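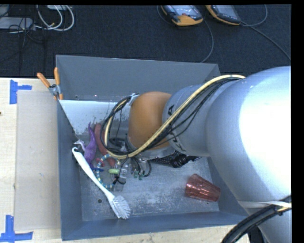
Ballum, 24. September 2018

Heute früh endlich den zweiten Ansatz der Walnussbeize abgeseiht, den ich im August angesetzt hatte und dann, wie es so geht, hinter den Leimtöpfen stehen ließ. Der Geruch ist kräftig, erdig, ein bisschen wie nasses Laub nach dem ersten Herbststurm, und ich muss gestehen, dass ich ihn inzwischen richtig gern habe (die Kollegen aus der Polsterei sehen das anders und haben die Tür zugemacht). Angesetzt waren 500 g getrocknete Schalen auf 3 Liter Regenwasser, dazu ein Löffel Soda. Beim Abseihen durch das alte Leinentuch blieb viel Schlamm hängen, deutlich mehr als beim ersten Ansatz, den ich wohl zu früh vom Herd genommen hatte.

Probestreifen auf Esche, Eiche und auf einem Rest Birnbaum, den ich noch aus dem Waltik-Schrank übrig habe. Esche nimmt die Farbe sehr ungleich an, im Frühholz fast schwarz, daneben blass wie Milchkaffee. Eiche schöner, ruhiger, mit einem leichten Grünstich, der hoffentlich unter dem Öl verschwindet. Der Birnbaum ist eine Freude! Ein warmes, rundes Braun, schon nach zwei Aufträgen, und die Spiegel kommen so fein heraus, dass ich eine ganze Weile mit dem Brettchen am Fenster gestanden und es hin und her gedreht habe, während der Kaffee kalt wurde.

Für die Kommode aus Skostum heißt das wohl: zwei Aufträge, dazwischen über Nacht trocknen lassen und ganz leicht mit 320er drüber, nur gegen die aufgestellten Fasern. Vorher unbedingt wässern, das habe ich beim linken Seitenteil vergessen und ärgere mich jetzt jedes Mal, wenn ich daran vorbeigehe. Die Rückwand bleibt roh, so war sie immer, und so soll sie auch bleiben. Ob die Schubladenfronten aus derselben Zeit stammen wie der Korpus, weiß ich immer noch nicht. Die Zinken sind enger geschnitten, und das Schloss in der mittleren ist sicher später dazugekommen.

Vom Öl sind noch knapp zwei Dosen da, die Ferri-Mischung mit wenig Harz. Sie zieht langsam ein, bei dem feuchten Wetter erst recht – wer am Nachmittag an die Bretter im Regal muss, bitte nur an den Kanten anfassen. Die gebrauchten Lappen hängen einzeln draußen an der Leine, bitte dort lassen und nicht in den Eimer stopfen.

Noch offen: Schellack für die Innenseiten ansetzen, die fehlende Fußleiste aus dem Birnbaumrest zuschneiden (reicht gerade so, wenn ich schräg anlege) und das linke Seitenteil noch einmal abschleifen. Den Rest der Beize habe ich in das große Schraubglas gefüllt und mit einem Schuss Spiritus versetzt, damit er nicht wieder schimmelt. Steht unten im kühlen Schrank, zweites Fach, Etikett klebt auf dem Deckel.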